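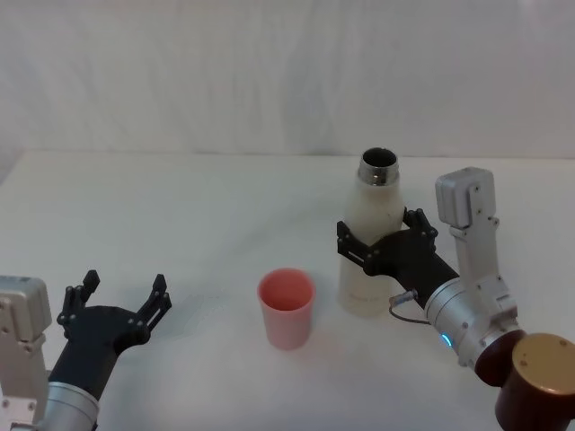
Der weiße Tisch mit Flasche und rosa Becher, beides kommt auch in eurem Termin vor.

Leute zum Einschenken, Abräumen und Umstellen gesucht!

Hallo zusammen, ich bin Jintana Nilsuwan und suche für unsere kleine Studie bei Asthorpe Menschen, die Lust haben, einen Vormittag oder einen Nachmittag lang ganz alltägliche Sachen an einem Tisch zu machen. Einschenken, abstellen, wegräumen, wieder hinstellen. Klingt banal, ist es auch, und trotzdem habe ich beim Probelauf mit meinen Kolleginnen gemerkt, wie unterschiedlich wir das alle machen (ich zum Beispiel rücke den Becher grundsätzlich erst zu mir her, bevor ich etwas hineingieße, und hatte davon bis dahin keine Ahnung).

Worum es geht: Wir wollen wissen, wie Leute mit einfachem Geschirr und Flaschen umgehen, wenn sie auf einer Fläche sonst kaum Anhaltspunkte haben. Darum auch der weiße Tisch und der weiße Stoff dahinter. In einer vollgestellten Küche greift man ja automatisch um die Kaffeemaschine herum, schiebt das Brett weg, sucht den Deckel. Bei uns fällt das weg, und übrig bleibt, was die Hände von sich aus tun. Das Projekt heißt Cemora und läuft bis März.

Was ihr macht

Der Termin hat drei Teile. Im ersten sitzt ihr am Tisch und bekommt kleine Aufgaben angesagt, etwa: Flasche nehmen, in den Becher einschenken, Flasche wieder abstellen. Im zweiten baut ihr den Tisch so auf, wie es für euch bequem wäre, mit Bechern, Schälchen und was bei uns sonst im Schrank steht. Da gibt es kein Richtig und kein Falsch, wirklich nicht! Zum Schluss räumt ihr alles wieder ab, und wir unterhalten uns noch ein bisschen darüber, was sich komisch angefühlt hat und was gut ging. Eingeschenkt wird ausschließlich Leitungswasser, Handtücher liegen bereit, und gekleckert haben bisher alle aus dem Team.

Wir arbeiten in Gruppen von höchstens fünf Personen, am Tisch selbst sitzt aber immer nur eine. Die anderen warten nebenan bei Tee und Keksen. Rechnet mit drei Stunden inklusive Pausen, meistens sind wir früher fertig.

Wen ich suche

Ihr solltet volljährig sein und längere Zeit am Tisch sitzen können, mit Pausen natürlich. Mehr braucht es nicht. Linkshänderinnen und Linkshänder sind mir besonders lieb, da fehlen uns noch einige. Auch wer in der Gastronomie gearbeitet hat, darf sich gern melden, genauso Leute, die zu Hause nie den Tisch decken. Wer eine Hand nur eingeschränkt benutzen kann, schreibt mir das bitte kurz dazu – dann plane ich mehr Zeit ein und wir sprechen die Aufgaben vorher durch.

Schmuck an den Händen bitte zu Hause lassen, auch die Uhr. Weite Ärmel sind unpraktisch, ein T-Shirt oder etwas zum Hochkrempeln ist prima.

Was ihr dafür bekommt

Für den Termin zahlen wir eine Aufwandsentschädigung, den genauen Betrag schicke ich euch mit der Zusage, ebenso das Formular fürs Fahrgeld. Das Geld wird überwiesen, bringt also bitte eure Bankverbindung mit. Einen Becher dürft ihr euch am Ende auch aussuchen, wir haben nämlich viel zu viele bestellt.

Eure Angaben werden ohne Namen ausgewertet. Ihr könnt jederzeit aufhören, auch mittendrin, und müsst das nicht begründen. Die Einwilligung bekommt ihr vorab zum Lesen, damit ihr sie nicht zwischen Tür und Angel unterschreiben müsst.

Wo und wie

Wir sitzen im Haus Berhe, Raum 514. Der Aufzug ist vom Hof aus erreichbar, die Klingel am Vordereingang geht leider nicht in unsere Etage durch. Ruft mich einfach an, wenn ihr unten steht, die Nummer steht in der Bestätigung. Fahrräder bitte in den Hof, vorn werden sie abgeschleppt (meins war schon weg).

Bei Interesse schreibt mir über das Kontaktformular auf der Asthorpe-Seite, Betreff »Cemora Tisch«. Ich brauche euren Namen, euer Alter, ob ihr mit rechts oder links einschenkt, und ob euch vormittags oder nachmittags besser passt. Wer letztes Jahr schon bei Surus dabei war, kann gern noch einmal mitmachen, die Aufgaben sind ganz andere. Anmelden könnt ihr euch bis 9. November 2022, danach verteile ich die Termine und melde mich bei allen, auch bei denen, für die kein Platz mehr da ist.

Ich freue mich auf euch! Und wenn ihr jemanden kennt, der mit links einschenkt: gern weiterleiten.

Jintana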